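Clomus: Labeling and Filtering Tool for Handheld Gripper Recordings
Final project report, software track
Wednesday, July 29, 2026

1. Problem

Our task was to build the software between recording and training. An operator works with two handheld grippers, each carrying a marker plate, and a head camera records the table. The policy group needs clips in which the pose of both plates is known at every step. Before this project, clips were checked by eye.

2. Method

Clomus reads a recording, detects the dots on each plate and solves for the gripper pose. Gaps of up to 6 frames are filled by interpolation. Longer gaps split the clip in two. The left and right plates differ in size, so we use the size to keep the two hands from being swapped. A planner check called Nestach then tests whether the arm could reach every pose in order.

We used the cloth task for testing: pink fabric on a black wire frame, handled with both grippers. Cloth is hard for the tracker when a fold rises in front of a plate.

3. Results

We ran the tool on 2,240 clips. It rejected 203 of them. We reviewed 200 of the rejected clips by hand, and most had one plate turned too far from the camera. The reach check was slow until we cached the arm solutions. Hand swaps still occur when the grippers come close together and one plate is seen edge-on.

4. Remaining work

The gap limit is a fixed value in the config file and should depend on gripper speed. The export script writes only the Sesari format. Merging the reach check into the main branch is planned for November.

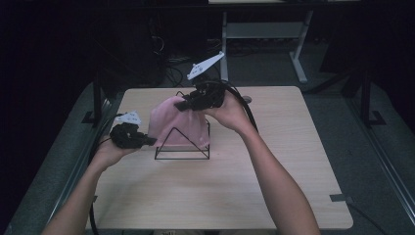 2 min read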